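Build the glove before you build the hand

by Grigoris Dimitriou

In our shared workshop in Femelthorpe there is a question that every new member asks in the first month: which robot arm should I buy? I have been a member for some years now, and I have given many answers to this question. My answer today is different from my answer in May, when I was still sure that the arm is the important purchase. I now believe that a person who builds at home, or in a small workshop like ours, should spend the first money and the first winter on the gloves, the markers and the table. The arm can wait.

I know this opinion is not popular. Oskari Kemppainen, who has the bench next to mine, thinks that I am simply afraid of motors. He built his first arm from a kit, and when it moved for the first time the whole room came to look. I was there also and I clapped. But after that day the arm repeated the same motion from left to right for many weeks, and Oskari was writing coordinates in a text file until late at night. He had a machine which could move and he had nothing to tell it.

The group I work with is called Pruvoson. It is not a company, only four people who share a cupboard and a bank account. When we began, we put aside 3,175 dollars, and our first plan gave almost all of it to the arm. Areti Sfakianakis made the second plan. She proposed that we first record how our own hands do the small jobs of a house, and that we learn from the recordings what kind of machine we need. I voted against her plan. I write this here so that it is clear I did not have this opinion from the beginning.

What changed my mind was an ordinary evening of recording. We had decided on a list of things from the house and from our pockets, nothing special. I had expected that the difficult ones would be the heavy ones. In practice a full bottle is easy, because you close the hand and lift it. The difficult ones are soft or thin, or they have a shape that is different on every side. A pouch made of cloth changes its form when you touch it. With an artificial flower the stem is stiff and the top is wide, so the hand holds in one place and the weight leans in another. I had held such things all my life and I could not have explained to you what my wrist was doing.

If we had bought the arm first, we would have chosen it by the numbers on the page: how much it lifts, how far it reaches. These were the numbers I was comparing every night, in a table with 83 rows. I am a little ashamed of this table. There was no column in it for what happens with the wrist when the thing in your fingers is a flower.

There is also the matter of the mistakes. A mistake in a glove costs you an afternoon. Manolis Chatzigeorgiou sewed one sensor on the wrong finger and we had strange data until he found it, and then he cut the thread and sewed it again. A mistake in an arm can cost you a gearbox, and you wait for the new gearbox with the bench occupied. For people who have a salary from another job and only the evenings for the workshop, this difference is very big.
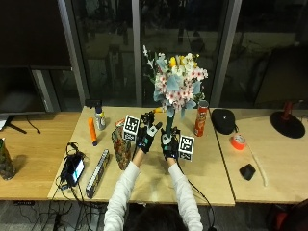

The cables are the real argument against me, and I should be fair about it. Oskari says that gloves with a cable change the way a person moves, so what we record is the motion of a person who is being careful with a cable. He is partly right. In the first sessions I reached for everything a little from the left and I did not notice it until Areti showed me the recording. We now do 90 repetitions for each object, and we throw away the early ones, when the person is still thinking of the equipment. It is slow and sometimes boring work — Spyros Psarras brings a radio for it — but the later repetitions look like somebody who lives in a house.

The second argument is that a home builder needs joy, and an arm gives more joy than a folder of files. To this I have no good answer. When visitors come on the open evening, they go to Oskari's bench. A few stay with us when they are allowed to try the gloves, mostly children, whose hands are too small for them.

Still, I ask the new members to think about the order. There are arms for sale in many sizes, and next year there will be better ones for less money. The recordings of your own hands, in your own light, with the things from your own kitchen, are not for sale in any shop. We have now 2 notebooks of remarks from the sessions, and from them we finally wrote what we want from an arm. The list is short. It asks for less lifting power than I wanted in May, and for a much better wrist.

We will order it in the summer, if the bank account agrees. Oskari has offered to help us with the mounting, and he has already asked if he can borrow the gloves.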